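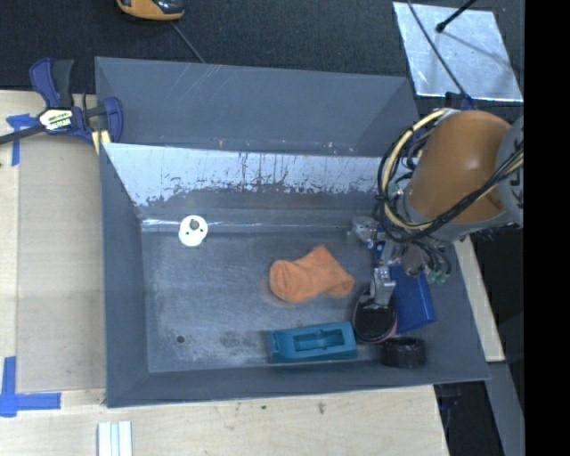
Vol. 3, No. 20

Home | About | Archive | Say Hi

Posted September 2020 in Gadgets & Grumbles

I have a drawer in my kitchen that I haven't seen the bottom of in years. So when people tell me a robot is going to tidy my house by Christmas, that drawer is the test I have in mind — and so far I wouldn't bet my lunch on the robot.

Picking one thing out of a bin of odds and ends sounds like nothing, right? But think about an orange sock. It has no proper shape! You can crumple it a hundred ways and it's still a sock, and you and I know that without looking twice. Then put something black and glossy and round in with it, and a brush sort of thing lying right up against that, and a blue box leaning over at an angle. Where do you even put your fingers? I'd just shove stuff around until something came loose (my whole method for that drawer, by the way).

I worked one summer packing orders at Strickland, and a good picker there could do 800 pieces in a shift while arguing about baseball. Half of those were soft or shiny or stuck to their neighbor. I keep thinking about those hands whenever I read that warehouse jobs are as good as gone.

Now, lifting the same carton off the same belt all day, sure, machines have that one down. Laundry? Ask me again in December. I'd pay real money for something that would pair socks, and I have told my husband so more than once.

Next time: I finally try descaling the kettle.

Filed under: Robots, Chores, Opinions Nobody Asked For
20 comments | 100 shares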